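Stulden Arm Simulator, classroom license
Reviewed by Jacqueline Rolland, 13 December 2018

Our robotics club has used Stulden since October, mostly to prepare the pick-and-place task for the Herneck student cup. The classroom license covers 15 seats and cost us 535 dollars for the year.

Installation went smoothly on the school desktops. The older laptops needed a graphics driver update before the program would open. Scripts are written in Python, and the command set is small enough that most members had the arm moving in their first session.

Motion planning is the strong part. Joint limits are enforced, and a bad target returns a readable error with the line number. Contact is weaker. Small objects sometimes slide out of the fingers when the grip force is set low, and the manual gives no guidance on friction values. We ended up copying numbers from the Plondolum forum.

The default view looks down on the arm against a plain gray ground – easy on slow machines, but hard to judge height by.

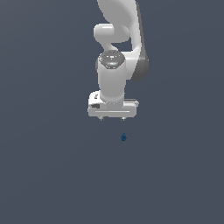 Students working on the approach move learned to print the gripper height at each step and check it against the object's position. A grid overlay would help. Saved runs replay at half speed, and we use that feature more than any other.

Recommended for clubs with some coding experience. Beginners will want the Van Wyk workbook alongside it.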